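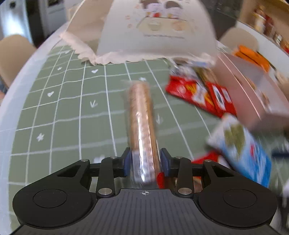
Why does your jumper keep you warm?

Put on a jumper on a cold morning and soon you feel warm. But a jumper has no fire inside and no battery. So where does the warm come from?

It comes from you! Your body makes heat all day and all night, also when you sleep. Without clothes this heat goes away into the air. The jumper makes it go away more slowly.

Wool comes from sheep, and a wool hair is not straight. It bends this way and that way, like a very small spring. When many hairs are spun together into yarn, they cannot lie flat, and little pockets of air stay between them. Air that cannot move is very good at holding heat.

This is also why two thin jumpers can be warmer than one thick one. Between them there is one more layer of air.

What about wind? Wind can blow through the holes in the knitting and push the warm air out. For this reason we wear a coat on top.

Cotton is made from a plant. Its hairs are flatter, so a cotton T-shirt holds less air. In summer we are happy about that.

Try it yourself
Fill two jars with warm water from the tap. Ask an adult to help. Put a wool sock over one jar and leave the other jar bare. Wait 45 minutes, then touch the water in both with your finger. Which one is warmer?

Text: Mariann Nyitrai

1,924 views | 45 shares

We use cookies to remember your settings. Accept | Change

Comments (3)

Trilok Sengar
We did the sock test in class in September. My pupils wanted to try a hat also.

Carleen P.
My daughter asks why wool is itchy. Can you write about this please?

Mariann Nyitrai
Good question Carleen, I will put it on my list.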